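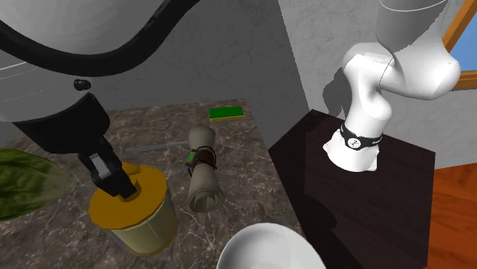
Robot arm and marble countertop with canister, sponge and white bowl. Computer rendering.

Leria Collection of Open Letters and Solidarity Statements

README, last changed Mon 19 May

What is in this collection

The collection contains 4,000 open letters, appeals and platform texts which were published by associations, trade unions, student groups and neighborhood initiatives. All of them ask for support for people who lost their work or were taken to court for political reasons. We collected only texts that were already public. Private letters and member lists are not included, also when somebody offered them to us.

The work was started by Ljubica Babić and Krešimir Omerović in the documentation group of Leria. Colette Bouvier joined later for the French texts. Gion Mösli wrote the scripts and keeps the server.

Files

letters.csv: one line for each text, with the columns id, title, language, country, year, issuer, signatures, source
texts/: the full texts, UTF-8, one file per id
issuers.csv: names of the organizations and the other spellings we found
changes.txt: corrections, newest on top

The separator in the CSV files is the semicolon. Many titles have commas inside, so please do not change this if you send us a corrected file.

How the texts were chosen

A text was accepted when it had a named issuer and a clear demand. Short calls to come to a demonstration were left out, except if they were printed together with a longer statement. When the same appeal was published by several organizations, we kept the oldest version and wrote the others in the column "issuer", divided by a vertical bar.

Every text was read by 2 persons. If they did not agree on the country or the issuer, Živko Dimitrov decided. His decisions are in changes.txt with the letters ZD.

About the signatures

The column "signatures" gives the number that the issuer published. We did not check it. For some appeals the number was changed later on the website, and in these cases we took the first one. An empty field means that no number was given. It does not mean zero.

Names of persons who signed were removed from the full texts. The names of speakers and authors remain if they were printed as contact for the press. Who wants to have a name removed can write to us and does not need to explain.

Known problems

200 texts came from scanned leaflets and have mistakes from the text recognition, mostly in the letters with accents. They have "scan" in the column "source".
The Dultberg letters have no year. The paper originals are undated and we did not want to guess.
Translations are not marked well. A text in English can be the translation of a text that is also in the collection.
Small groups without a website are missing very often, so please do not use the collection to say which country had more protest.

Use

You can use the collection for teaching, research and for your own campaign work. Please name Leria and the date of the version. For printing more than 500 copies of a single text, ask the issuer first, as the rights stay there.

Next version

Planned for December, with the texts from the Popescu archive. Corrections are welcome before that, best with the id of the text in the subject of the mail.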